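I came to avocados late. My mother thought they were something you grew in a jar on the windowsill, with toothpicks, and it never crossed her mind that you might eat one first. So when I moved to Trurnbridge and started shopping at the Saturday market, I bought them the way I bought peaches - by squeezing everything in the box until Reto Koller, who runs the fruit stand by the bridge, told me to please stop.

He was nice about it! He showed me how to hold one in my palm and press near the top, just barely, and then he sold me four hard ones and told me to go away until Wednesday. I put them in a paper bag with a banana (my neighbor Florian swears by an apple, and we've argued about this since April) and forgot them on top of the fridge.

I've been keeping a list ever since. In my first year I cut open 78 avocados, and I threw out more of them than I'd like my mother to know. Color fooled me over and over. I'd grab the darkest one in the bowl, sure it was ready, and it would be stringy and gray near the pit. Some kinds stay green right to the end, too, so I quit shopping by color altogether.

These days I buy them in three stages, one for tonight, one for midweek and a couple of rocks for the weekend. The ripe one goes straight into the fridge, where it'll hold for a couple of days, and the rocks go back up with the banana.

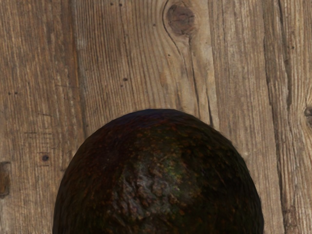 Florian still says apple. We're doing a proper test next month, same box, two bags, and Reto has agreed to judge as long as we pay full price for the fruit.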